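September
By Sandrine Roussel

Stop making me download the app

Paid for parking last week. Or tried to. The machine at the Niltero car park has a bin bag taped over it now and a sticker telling you to get the app. So I stood in the rain, getting the app. 191 megabytes. Then an account, then a code by text, then a password with a symbol in it, then a different symbol because it didn't like the first one. All that to hand over money I already had in my pocket.

I counted when I got home. 36 apps on my phone that exist because some firm took away a counter, a coin slot or a person. The dentist. The library. The bakery, God help us, for the loyalty stamps. And the heating, which used to be a dial on the wall and is now Belus, which wants to know my date of birth before it will let me be warm.

I don't hate phones. I do my banking on one and I like it. What I mind is having no choice about it. A card reader takes four seconds. Cash takes ten. My mother is 81 and perfectly able to pay a bill, she has paid them all her life, and last winter she got a fine because the only way to renew her permit was through a screen she can't read without her other glasses.
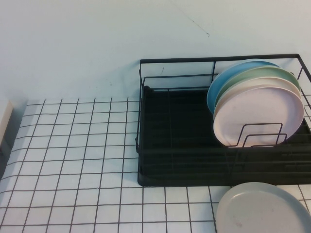

Schnyder wrote in after my last column to say that I had it backwards: small shops can't afford someone on the till all day, and an app that costs them 210 a year keeps the doors open. Fair enough. I beleive it. But the shops that write to me saying so are never the worst ones. The worst are the big outfits who could pay for a till and a person and a chair for the person, and would rather not.

And the rest of us do the work for free. Typing in our own details, fixing our own bookings, resetting our own passwords at eleven at night. That used to be somebodys job.

So a modest request to the council, which has a consultation open untill the end of the month. Anything you must pay for by law, you should be able to pay for at a desk or by post. Permits, fines, council tax. Keep the app as well, fine, lots of people like it. Last time they asked, 600 replies came in and most wanted the desk back. It closed the following spring.

I'd fill in the form again but it's moved to the app.

More from opinion
The trouble with bus timetables
Who is the high street for?
Why I went back to a paper diary
Letters: Osteo clinic opening hours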